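# The blue bins at Vurnard

Photographs from the sorting room at Vurnard, put up on January 12, 2026. Babak Parsa looks after the page and Gholamreza Mirzaei wrote most of the notes. The room handles small parts returned from the Skistetti shop, which are sorted into blue plastic bins before they go back on the shelves. We bought the bins from Başaran in December to replace the old wire trays, which let screws through.

**1. Rim and slot**

The slots go right through the rim, and on this one you can see cardboard on the other side. The plastic has a paler, scuffed-looking spot lower down. 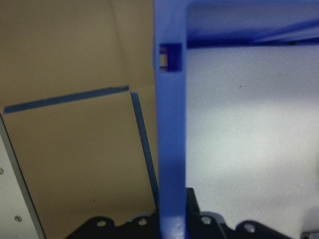
How often are the bins washed?

Every 2 weeks, in warm water with a little washing-up liquid. They are stood on end to drain overnight and wiped with a dry cloth in the morning. Labels come off first and go back on the short side.

**2. Sorting**

Parts are tipped out on the bench, matched against the Tokow parts list and put in a bin by size. Anything without a number goes to Gholamreza, who keeps a tray of unknowns by the window. A bin is closed off at 100 pieces, or sooner if the parts are heavy. We tried filling them to the top in the first week and they were awkward to lift.

**3. Bin and tape**

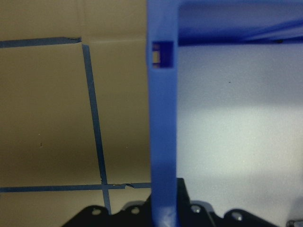 Small washers are the hardest thing to find once they have been dropped. The old trays were dark inside and we often had to feel about in the corners. A pale floor panel like this one makes the job easier, although the part nearest the wall is still in shadow. The dark blue tape is on the brown surface to the left of the rim, three strips of it. Babak orders tape 5 rolls at a time and keeps the spare ones in the cupboard with the labels.

More photographs of the shelves will be added when the last returns have been put away.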